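Frequently Asked Questions: the Drirnus two-handed kitchen study

Why do you train in simulation when you have real robots down the hall?

Mostly it comes down to patience, ours and the hardware's. A simulated saucepan can be knocked off a table all night long and nobody has to get up and fetch it. For the main result we collected 1,000 demonstrations by hand, with a person steering both arms, and then let the software grow those into many more by shifting the objects and replaying the motions. Mutua Rotich wrote most of that replay code and is happy to talk about it for as long as you'll let him.

What does the robot have to do, exactly?

The task we get asked about most is "pepper to pot." The right hand picks up a bell pepper from the cutting board and puts it in the saucepan, while the left hand steadies the pan by its handle. It sounds like nothing much (my kids were not impressed!), but the two hands have to agree on timing, and a pan that slides even a little will spoil the drop.

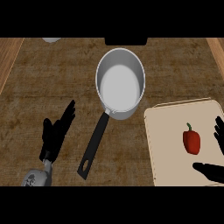 Pepper to pot in the simulator, with the pan empty and the pepper still on the board.

Did learning both hands together really help?

Yes, and more than we expected. We compared one policy that controls both arms against a pair of policies, one for each arm, trained on the very same demonstrations. Over 3,210 test runs the single policy came out ahead on 6 of our 7 tasks. The one it lost was wiping, where the left hand has very little to do anyway, and we're still arguing over whether that gap means anything.

How do you decide where things go at the start of a run?

The pan, board and pepper each get a random position and a small random turn. Estrella Villaseñor set the limits so that everything stays within reach of the arm that needs it. The table texture changes too, so please don't worry if your copy looks different from ours.

My trained policy grabs the pan but never lets go. What did I do wrong?

Probably nothing! Check that you're using the newer finger settings, as the older ones made the thumb much too sticky. If that doesn't do it, send Aurel Lazăr your config file and he'll take a look, though Monday is his teaching day and he answers slowly then.

Will there be results on real arms?

We hope so. Leobardo Ayala is building a matching table in the Becerra lab now, and we'll add those numbers to this page once we have enough runs to trust them.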